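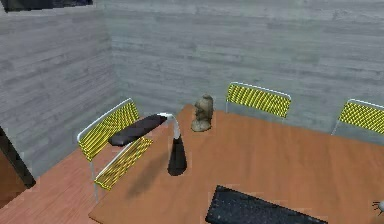
At Brestura, the 22 people who assemble garden tools met their new coworker on a screen in September, long before any arm reached the floor – and they had plenty to say about it, bless them. 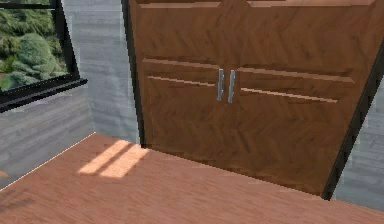 Ten of them now plan its work. The lifting has gone, which their shoulders like, but the old chatter has thinned out, and some miss it dearly.
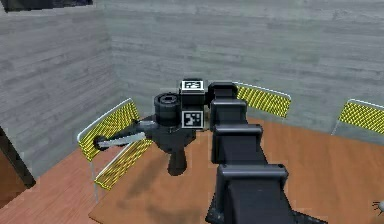
The simulated arm holds a tool-like object over the table.

Pay stays the same through next year.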